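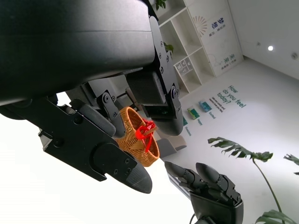 Small woven basket with a red ribbon bow.

Looking after small woven baskets

Small baskets pile up in most houses. They come with soaps, with chocolates, with a pot plant, and they're too good to throw out. A few minutes of care now and then keeps the weave tight and the colour even.

Dusting
Use a dry, soft paintbrush, the 25 mm kind sold for trim. Work along the strands and then across them. On a spiral weave, start at the rim and follow the spiral round. A vacuum on low with the brush head is fine for the base, but keep it off any ribbon or trim.

Washing
Most wicker will take a wipe with a damp cloth. Add a drop of dishwashing liquid to a bowl of lukewarm water, wring the cloth out hard and go over the inside first. Don't soak the basket. Glued bases let go in water, and dyed strands can bleed onto the bench. Test dyed baskets on the underside.

Dry it upside down on a rack in the shade, with air moving past it. Leave it a full day before anything goes back in. In July, when nothing dries, give it two.

Ribbons
Take the ribbon off before washing if the knot will come undone. Red is the worst for running, so wash it alone in cold water and press it on the low setting under a tea towel. If the bow is stitched or glued on, leave it there and spot clean with a barely damp cotton bud.

To retie a bow that sits flat:
Cut 600 mm of ribbon for a small basket. Wider ribbon needs a bit more.
Pass it round the basket and knot it once, firmly, at the front.
Make two even loops, cross them and pull the second one through from behind.
Trim the tails on an angle. Polyester ribbon frays less if the ends are touched with clear nail polish.

Loose strands
Dampen the loose end with a wet cloth for ten minutes so it bends without snapping. Tuck it back under the next strand with a blunt darning needle. A dab of PVA holds it, with a clothes peg over the spot until it sets. Snip off any whiskers flush with side cutters.

Where to keep them
Square cubby shelves suit baskets well, one to a cubby. Keep them out of direct sun, which fades dyed cane and makes plain cane brittle. If there are pot plants on the same shelves, put a saucer under each one, and check the shelf below after watering.

Don't nest baskets with the bows still on. The loops crush and the crease stays in. A loose ball of tissue paper inside each loop will hold its shape in storage.

Mould
Brush it off outdoors, wipe with white vinegar and water in equal parts, and dry as above. If the smell is still there after 14 days, bin the basket.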